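Tirach发布Master系列桌面麦克风支架 降低底座振动传导

Tirach今日宣布，旗下Master系列桌面麦克风支架开始向经销渠道供货。该系列面向播客录制、远程会议及语言教学用户，首批包含2个型号，分别采用固定立杆与可调立杆，夹头规格相同，可互换。

桌面支架的主要噪声来源为键盘敲击及桌面移动产生的低频振动。振动经底座、立杆传至夹头，再进入话筒壳体。Master系列在底座内增设一层阻尼垫，立杆与底座之间采用螺纹连接，并以锁紧环固定，以减少连接处松动引起的附加噪声。

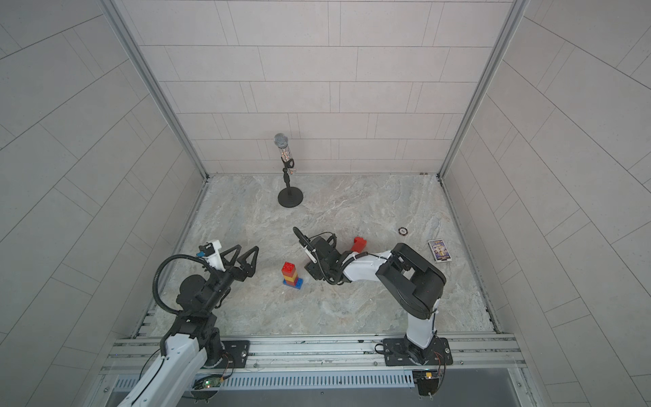

产品定型前，Tirach委托Rokava实验室完成耐久测试。测试共进行1,852次夹头开合循环，每完成一组循环后测量夹持力并检查夹头内壁磨损情况。送测样品未出现裂纹，夹持力保持在设计公差以内。立杆垂直度与底座平整度另行抽检，结果已写入随货技术文件。

Tirach产品工程负责人Walter Sotelo表示：“用户更换话筒的频率高于我们早期的估计，因此夹头的设计寿命在第二轮样件中作了上调。底座直径没有改动，原有包装和运输托盘可以继续使用。”

Master系列兼容市售多数手持式话筒，不适用于大振膜侧向拾音话筒。后者须配合专用防震架使用，相关配件由Morgan供应，接口尺寸见产品规格表。

该系列自2月起在17个地区销售，保修期为5年，保修范围包括底座、立杆及锁紧环。阻尼垫与夹头内衬属于消耗件，可单独订购。经销商可通过Tirach渠道平台下载安装说明、尺寸图及零件编号清单。

关于Tirach
Tirach从事录音及会议场景用支架、夹具和线缆管理配件的设计与生产。

媒体联络：Tirach市场传讯部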